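Rerner gripper kit review
By Greer Chisholm
April 18, 2026
2 min read

I fitted the Rerner kit to both arms in our shared workshop. The white jaws went on in an evening, and the screws supplied were the right length. Cable routing is left to you – mine loops over the wrist and back along the arm.
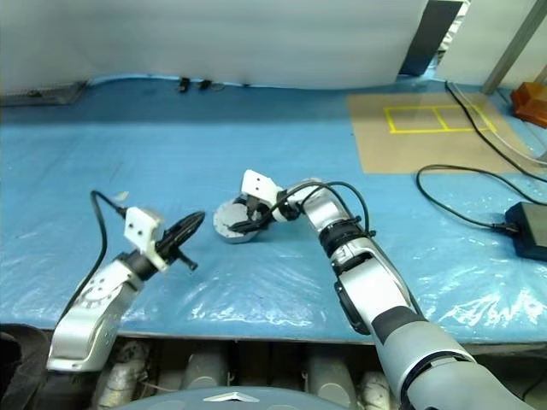

Does it need the maker's own software? Any controller that can send a basic open and close command will run it.

Grip on thin rims is good. Small handles are harder, and I spent six evenings on the settings. At £200 the pair it is fair value, though the manual is poor.

Contact Greer Chisholm | © 2026 | Back to top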